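Furnishings > Bedroom > Dressing tables > Arncombe vanity with oval mirror

Arncombe Vanity Table

The Arncombe is a vanity table with a fixed oval mirror, supplied by Keltgate to hotels, residential homes and private households. It is intended for rooms in which a dressing table is in daily use and must be kept presentable with ordinary cleaning.

The top is flat, with rounded corners, and is finished in a cream white. The mirror stands along the back edge in a carved surround of scrolls and roses, in the same pale colouring as the table. The remainder of the top is left clear for brushes, trays and a small vase. 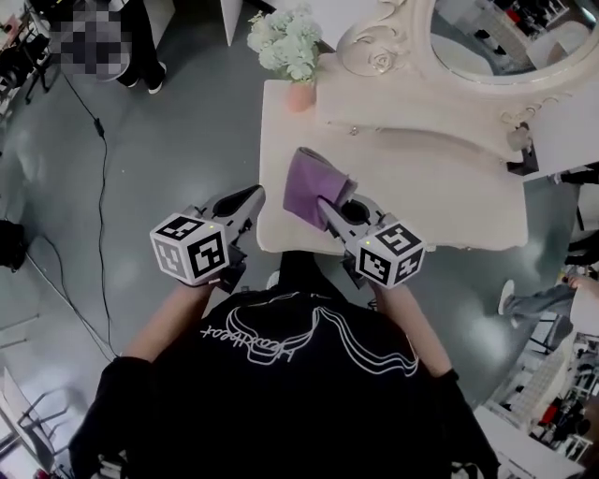

Customers who furnish several rooms at once are advised to order all tables together. Small differences in shade may occur between production runs, and these are most noticeable where two tables stand side by side. Orders placed before the end of March are normally made up in a single run.

Care of the top

The top should be wiped with a soft cloth, folded so that a clean face can be turned out as the work proceeds. A cloth lightly dampened with water is sufficient for powder and most cosmetics. Nail varnish remover, bleach and abrasive creams must not be used on any painted surface. Spilt perfume should be lifted at once by pressing with the cloth – rubbing spreads it and may dull the finish.

Begin at the back, beneath the mirror, and work towards the front edge. Vases and trays should be lifted clear and not pushed across the surface.

For the strip where the top meets the mirror surround, roll the cloth loosely and draw the end of the roll along the join. The same method is suitable for the lower scrolls.
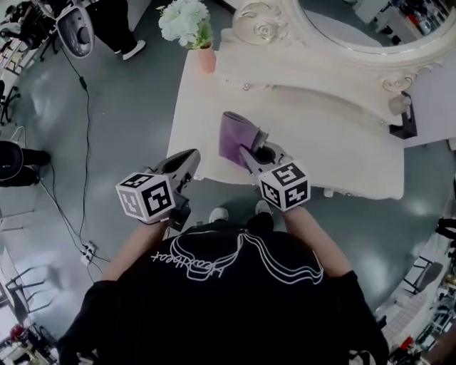 Care of the mirror and carving

Glass cleaner should be applied to the cloth and never sprayed directly on the mirror, as liquid can run behind the glass. The roses collect dust in their deeper folds and should be brushed with a soft, dry brush every two weeks. Loose or chipped carving should be reported to the service desk before any repair is attempted.

Delivery and guarantee

The table is delivered in 2 cartons, the mirror being packed separately. Assembly requires two persons. The guarantee runs for 12 months from the date of delivery and covers the joints, the mirror fixings and the painted finish under normal use.

Enquiries concerning replacement parts should be addressed to Shirin Kiani, Customer Service, Keltgate. Trade orders are handled by Arne Reinholz.

Page revised May 27, 2025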